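Work mat first. Everything below assumes you have one down before any gears come out of their bags.

## Sorting and checking small spur gears before assembly

These steps are for the small metal spur gears used in the Torvik hand-crank gearbox, but they work for any plain gear that slides onto a shaft. Plan on one evening for a full set if you have not done it before.

### What you need

- A gray felt or cloth mat, larger than the area you will work in
- A soft brass brush and an old toothbrush
- Mineral spirits in a lidded jar
- Lint-free wipes
- Calipers
- A short piece of shaft stock in the size your gears are bored for
- A 10x loupe or a strong reading glass
- Small zip bags and a marker

Gray is a good color for the mat. Bright metal shows up on it and so do most burrs that fall off. White towels shed too much and black cloth hides oil.

### 1. Set up the mat

Lay the mat on a flat table and pull the corners outward. Creases can stay if they are small, but keep gears off them. A gear resting on a ridge sits tilted, and you will think the face is out of true when it is fine.

Go over the mat with a lint roller before the gears are cleaned. Put the lamp low and to one side so the teeth throw shadows.

### 2. Clean

New gears come with a film of cutting oil. Used ones have old grease packed in the roots of the teeth.

1. Soak in mineral spirits for ten minutes with a window open. Keep the jar away from heaters and anything with a flame.
2. Brush between the teeth, working from the center outward.
3. Push a twisted wipe through the bore and pull it out the other side. Repeat until it comes out clean.
4. Lay each gear on a dry wipe. Do not put it on the mat until it is dry.

Skip the brass brush on anything plated.

### 3. Count and mark

Count the teeth on every gear, even if the bag has a number on it. Put a dot of marker on one tooth, count around to the dot, then wipe it off. Write the count on the new bag.

Maximiliano Villalobos sent me a batch where 2 of the bags had been swapped. The gears looked the same size across the tips and I would have found out only after the housing was closed.

### 4. Check the bore

The edge of the bore should have a small even chamfer. Run a fingernail around it. If the nail catches, there is a burr, and a few light turns with a deburring tool will take it off.

Slide the gear onto the test shaft. It should go on by hand with slight drag and should not rock. If it rocks, measure the bore with the inside jaws of the calipers in two directions at right angles. Two different readings mean the hole is out of round and the gear goes in the reject bag.

### 5. Check the teeth

Hold the gear so you are looking straight at its face and turn it slowly under the lamp. Look for:

- Tips that are flattened or rolled over on one side
- Nicks at the root
- A tooth that reflects differently from the ones next to it

Fine streaks across the face are tool marks from machining and can be ignored. Then tilt the gear so you can see down the flanks, where wear shows as a shiny band. A band that runs the full width of the tooth is normal on a used gear. A band at one end only means it ran on a crooked shaft, and the shaft should be checked too.

A gray surface works for loose gears and for partly assembled pieces:
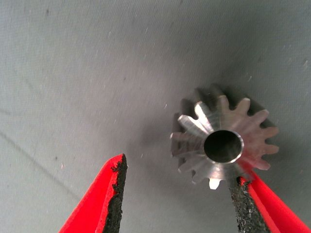
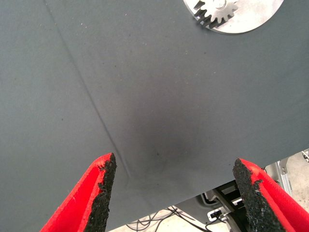 ### 6. Try them in pairs

Set each gear on its shaft in the open housing and turn it by hand against its mate. Go all the way around at least once for the larger gear. You want a little play that feels the same everywhere. If there is a tight spot, mark both gears where it happens and keep turning. If the marks have to line up again before it binds, suspect a damaged tooth on each. If it binds once per turn of one gear, that gear is the one to look at.

Do this dry. Grease covers up a lot.

### 7. Bag and store

Put one gear in each bag with a drop of light oil. Write the tooth count, the bore size and the month on the outside. Mine from March are still clean in the drawer. Remedios Cordero keeps hers on dowels in a shallow box, which takes less room, but the tooth edges can knock together when the box is moved.

Rejects get their own bag with the reason written on it. Shake the mat outside before you roll it up, and roll it with the work side in.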